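Print this page
E-mail this page

# Amudville Garden Tomato Records

Welcome, and thank you for stopping by! This folder holds the tomato notes kept by home gardeners in and near Amudville, typed up from paper notebooks, seed envelopes and the backs of a good many calendars. I started it because my own notebook got rained on one spring and I lost years of planting dates, and I didn't want that to happen to anyone else's.

The current version has 3265 rows. Each row is one picking from one plant on one day, so a plant that kept going all summer will show up many times, and a plant that sulked and gave a single fruit will show up once.

Last updated: 18 September 2018

## What's in the folder

- `pickings.csv` – the main table, one row per picking
- `varieties.csv` – one row per variety name, with the spellings people used for it
- `gardens.csv` – town, soil type and whether the beds are raised
- `notes.txt` – remarks that didn't fit anywhere else, and my favorite file by far 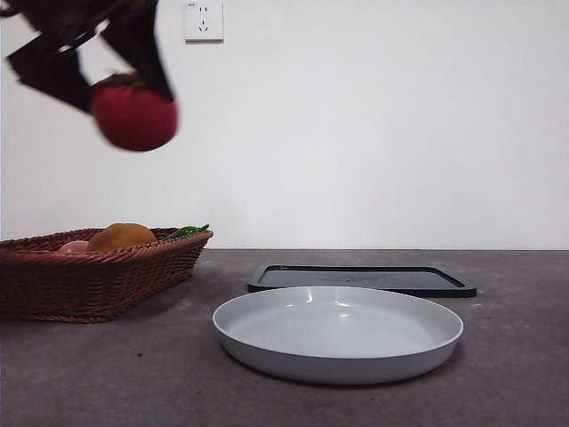 The three towns covered are Amudville, Dament and Incombe. Dament sits lower and gets its last frost later, so please don't be surprised when its plants look slow next to the others. Incombe gardeners mostly grow against walls and fences, and their fruit tends to color up early.

## Columns in pickings.csv

- `garden_id` – matches `gardens.csv`
- `plant_id` – unique within a garden, but NOT across gardens (sorry, I know, it's on my list)
- `variety` – the name as the gardener wrote it
- `set_out` – date the seedling went into the ground
- `picked` – date of the picking
- `fruit_count` – whole number
- `weight_g` – total weight of the picking in grams, blank if nobody had a scale handy
- `ripeness` – green, breaking, pink, red or soft
- `trouble` – split, blossom end rot, slugs, birds, sunscald, other, or blank

A word on ripeness. Gardeners have strong feelings about when a tomato is ready, and what one household calls pink another will happily call red and put in a sandwich. I left everyone's own judgment in place. If you need something firmer, I'd suggest lumping pink and red together and going from there.

## How the notes were typed up

I read each notebook through once before typing anything, which took far longer than I planned (gardeners wander off into the weather, the neighbor's cat and what they had for supper, and so did I). Weights given in ounces were changed to grams. Where a date had only a month, I left the day blank instead of guessing. Most seedlings went out in May, and you'll find a big pile of half-finished dates there.
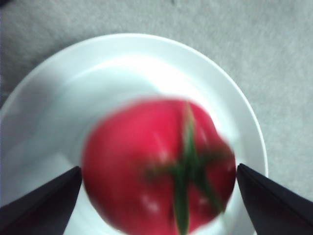 Variety names were the hardest part by a long way. The old red slicing tomato that people around here call Bensaid turned up under 19 different spellings, and I've gathered them all in `varieties.csv` so you can join on the tidy name. If you grew up with a Bensaid in your family garden and you spell it some twentieth way, please write to me, I'd love to add it.

## Things to watch out for

- Weights are missing for 700 rows. Missing weights are more common in August, when people were picking by the bucket and had better things to do.
- 10 gardens kept notes for one season only. They're fine for comparing varieties but not much use for anything about change over the years.
- People write down their good days. A week with no rows may mean no ripe fruit, or it may mean a trip to see the grandkids.
- Cherry types were often counted by the bowl. Those rows have a blank `fruit_count` and the word "bowl" in the notes.
- Slugs are blamed for more than slugs can possibly have done.

## Using the records

You're welcome to use these for school projects, garden club talks, your own curiosity or anything else that does no harm. Please mention "Amudville Garden Tomato Records" somewhere, and please don't try to work out which garden belongs to which household – a few people were shy about sharing and I promised them I'd ask.

## Sending in your own notes

Any shape is fine. A spreadsheet is easiest for me, but I'll gladly take photos of a notebook, or the notebook itself if you trust the mail. Tell me your town, what kind of soil you have and whether you water by hand or by hose. Pepper and squash notes are piling up too, and they'll get a folder of their own once I've fixed those plant numbers.

Print this page
E-mail this page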